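A fava não precisa de padrinhos

13/09/2018

Todos os anos, em abril, quando a fava enche a vagem, há quem se lembre de que a agricultura existe.

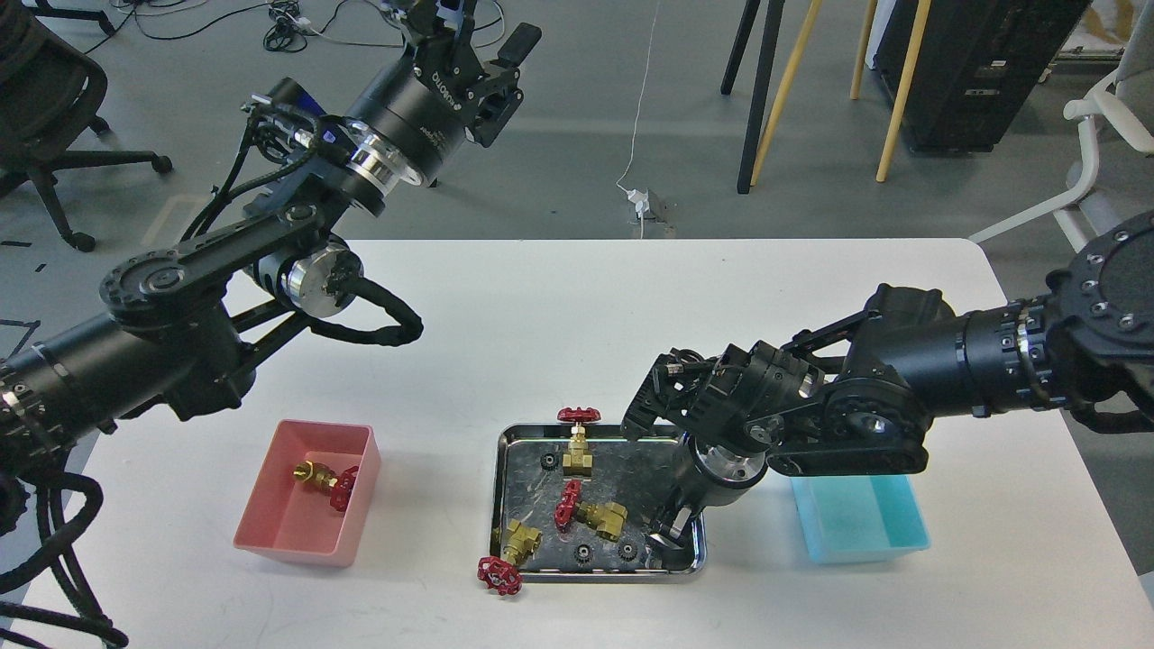

Uma leitora de Sunau escreveu-me depois da última crónica a dizer que eu falo das leguminosas como quem fala de uma tia pobre, e que no concelho dela ainda se semeia fava e grão todos os anos sem que ninguém peça licença aos jornais. Acrescentou que o neto sabe distinguir um grão-de-bico de um tremoço e que isso já é mais do que se pode dizer de certos deputados.

Tem razão quanto ao neto. Quanto à tia pobre, mantenho. O grão que a minha mercearia vende em sacos de pano, com cordel e tudo, vem de muito longe e tem mais carimbos do que o meu passaporte. Perguntei à senhora do balcão se havia do nosso. Apontou-me uma prateleira ao fundo, onde um frasco custava o dobro e trazia uma história impressa no rótulo, com avô, burro e pôr do sol. Comprei-o, claro. Sou tão parvo como os outros.

O programa Lavar, que a região lançou para «revalorizar as leguminosas de sequeiro», tem um formulário de 16 páginas. Eu li-as. Na quarta pedem a área semeada, na nona voltam a pedi-la com outro nome, e na décima segunda o agricultor é convidado a descrever a sua visão. Um homem que semeia chícharo numa encosta de xisto tem com certeza uma visão, mas duvido que caiba em 2000 caracteres, que é o limite, e duvido ainda mais que a queira contar a um portal que encerra a sessão de cinco em cinco minutos.

Das 421 candidaturas recebidas, 98 foram aprovadas. As restantes caíram por falta de anexos. Não conheço leguminosa que resista à falta de anexos.

Entretanto, nas escolas, ensina-se aos miúdos que a cenoura é laranja e que faz bem aos olhos. De feijão, sabe-se o que acontece no algodão molhado dentro do copo de iogurte, experiência que termina invariavelmente no lixo antes das férias. Nunca vi uma turma comer o que o copo deu. E depois espantamo-nos por o rapaz de quinze anos achar que o húmus é um produto que nasce em embalagens, entre o queijo fresco e as salsichas.

A cooperativa Skultero fez a coisa ao contrário e merece que se diga. Arranjou quem debulhasse, arranjou quem comprasse, e só no fim tratou do rótulo – que é feio, diga-se, com um verde de farmácia. O grão coze em metade do tempo do outro e não se desfaz. Vende-o a granel na feira, ao lado dos pimentos, e quem quer história que a peça ao vendedor, que tem várias e nem todas serão verdadeiras.

Não peço subsídios para a fava, nem um dia nacional, nem uma confraria com capa de veludo. Pedia que as cantinas públicas a pusessem no prato uma vez por semana, comprada a quem a semeia no concelho. O senhor da região a quem sugeri isto respondeu que está em estudo. Em abril volto a perguntar, e levo uma panela.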